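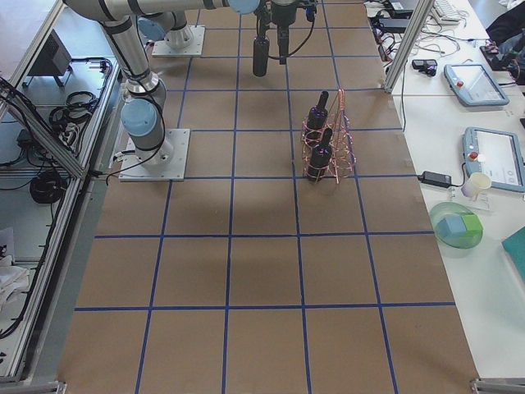
Two arms share the papered table at the Bilcombe workshop. Blue tape divides the surface into squares.

The Bilcombe shared workshop provides its members with benches, tools and floor space for projects too large for a spare room. Among the most ambitious is Cassim, a two-arm workcell led by Mahfuz Khan. Construction began in September on an aluminum frame, and members have since given the project 327 hours of their own time.

The present exercise concerns a wire bottle holder. Open wire gives a gripper few flat surfaces to approach, and Mr. Khan regards it as a fair test of the group's planning software, Prerneo. Each trial is entered in the workshop log by grid square. The log now contains 1260 entries and is open to all members.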